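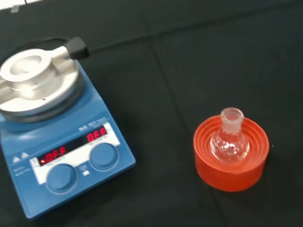

Feeding a Mixed Crowd: Kitchen Tips for an Interfaith Supper

Our congregation has hosted a shared supper with our neighbors from the mosque and the synagogue every fall for a good while now, and I have been in the kitchen for most of them. People write to me asking how we manage it (usually in a mild panic, a few days ahead), so I finally sat down with a pot of tea and put it all in one place. Some of this will be old news to you if you cook for big groups. Skip along as you like!

Ask before you shop

Every guest family has its own way of keeping its own rules, and two households from the same congregation may give you two different answers. One will be happy with a vegetarian dish from any clean kitchen, and the next will want a sealed meal from a kosher caterer or meat from a particular halal butcher. Call and ask. I keep a spiral notebook by the phone and write down exactly what I'm told, in their words and not mine, and I read it back to them before I hang up.

Kumiko Iwasaki from the Buddhist temple taught me to ask about onions and garlic too, as some of her friends leave them out altogether. I would never have thought of it. Now I cook one big pot of rice and one tray of roasted squash with nothing in them but oil and salt, and those are always the first to run out.

Read the small print

Gelatin hides in marshmallows, some yogurts and those little dessert cups. Vanilla extract usually has alcohol in it, and so do some bottled sauces. Plenty of cheeses are made with animal rennet. Lard turns up in pie crusts and in canned refried beans. When I bring groceries home I line them all up on the counter and read every label again with my good glasses on, and anything I'm unsure of goes home to my own pantry.

Keep the packages! Don't pour the crackers into a pretty basket and throw away the box. Set the box behind the basket, or cut out the ingredient panel and tape it to the dish card. Guests are much too polite to ask, and they'll go hungry sooner than trouble you.

Separate tools, and mark them well

We have three sets of cutting boards, knives and serving spoons in our kitchen, and each set lives in its own lidded tub. Colored electrical tape wrapped around the handles holds up better than paint or nail polish, though it does need replacing now and then. Take it off before it starts to peel, scrub away the stickiness with a dab of cooking oil and then dish soap, dry the handle well, and wrap again.

Please don't tell anyone that a marked spoon makes a dish kosher. It doesn't. For guests who keep strictly kosher we order sealed meals, leave them sealed, and let the guests open them themselves, with new disposable plates and forks alongside. If you want to heat them, ask first how they should be wrapped.

Keeping hot food hot

The old warming trays in our hall have minds of their own, so I go by a probe thermometer. Hot dishes should stay at 140 degrees or above, and cold ones at 40 or below. Fill the pans halfway and swap them out for fresh ones when they get low, in preference to topping them up. A damp dish towel folded under a serving platter keeps it from skating around on a slick table.

For soup, warm the big insulated jug with boiling water for 5 minutes, pour that out, and then ladle in the soup. It makes a real difference on a chilly night.

One more thing about cords: run them along the back of the table and tape them flat to the floor from end to end. Hendrik Chauke, who sets up our tables, will not let the doors open until he has walked the whole line himself.

Timing the meal

Check the prayer times for the day and plan around them. If your supper falls near sunset, leave a proper gap and pick food that won't sulk while it waits. Stews, lentils and baked rice are all forgiving. Fried things are not. Set aside a quiet, clean room, and put a stack of fresh towels by the sink closest to it.

If the evening falls in a fast, put out dates and water first, on every table, so no one has to stand in line for them. And steer clear of Friday night if you want your Jewish neighbors there.

Cleaning up

Turmeric stains on white tablecloths respond nicely to sunshine. Wash the cloth in cool water, rub in a little dish soap, rinse, and hang it outside for the afternoon. Candle wax comes off once it has hardened; scrape gently with a butter knife, lay a brown paper bag over what's left, and press with a warm iron.

For leftovers, Cecilia Kwofie brings a roll of masking tape and a marker, and every container gets the name of the dish, what's in it, and the date. Rice goes into shallow containers and straight to the refrigerator. Dishes left behind can be picked up from the shelf by the side door, and if the blue casserole with the chipped lid is yours, it has been there since October.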